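Labelling at Yook: your questions

Who checks the training labels?
Teresa Cronin, mostly. Two people label each item separately, and Teresa settles the arguments. There are arguments. 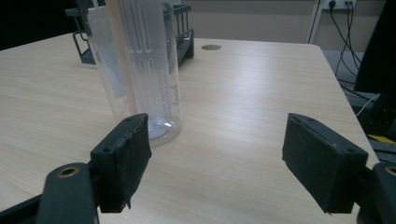
She also keeps the list of banned labels, which includes "misc", "other" and "ask Brendan".

Can I just let the model label its own data?
You can. It will agree with itself beautifully.

How many items were thrown out last time?
653 out of 1,993. We had hoped for fewer - so had the people who labelled them.
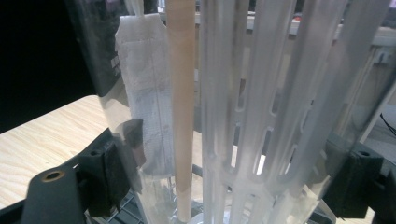

Most were duplicates, and the list is on the shared drive.

When do corrections close?
Friday at noon.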